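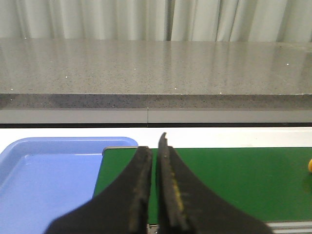 The gripper over the green conveyor belt, with the blue tray to its left.

Plumero teaches its sorting arm by hand, and now anyone can have a go

If you've ever wanted to teach a robot something without writing a line of code, Plumero has a spot for you at the belt. The small workshop on Sarmiento Street opened its teaching bench to visitors on 19th February, and the first evening filled up fast.

The job is simple to explain and surprisingly absorbing to do. Small items come along a green conveyor belt, and the arm has to pick each one up and set it down in a tray beside the belt. Visitors show it how. You can take hold of the arm and walk it through the move, or sit at the controller and steer it from a few feet away while watching the view from the wrist camera.

Every run gets saved. Plumero calls them demos, and the arm learns from the whole pile of them. So far the team has 374, recorded by 30 different people, and the plan is to keep adding until July.

"I love watching how people go about it," said Lilibeth Marquez, who runs the bench. "One person comes straight down on the piece, really confident, and the next one creeps in from the side and stops twice on the way. We want both! If everybody moved like me, the arm would only ever learn my habits."

She has her favorites among the runs, too. Missed grabs followed by a good second try are the ones she saves with a star, and she would like a lot more of them. A slow belt helps beginners, and once they get the hang of it (most do within a few tries) she turns the speed up.

The software that stores the runs and trains the arm is called Atik. The team wrote it last year and has been fixing it in public ever since. A newer version, due in the spring, will let visitors play back their own demo right after recording it and throw it out if they don't like it.

I tried both ways of teaching and got on far better by hand. The remote control takes some getting used to, mostly because left and right feel swapped when you look through the wrist camera. By my third run I'd stopped thinking about it, and I stayed well past my slot.

Sessions last 60 minutes and take 3 people at a time. They're free, and you don't need any experience. Sign up at the front desk or on the Plumero website. Kids are welcome with an adult.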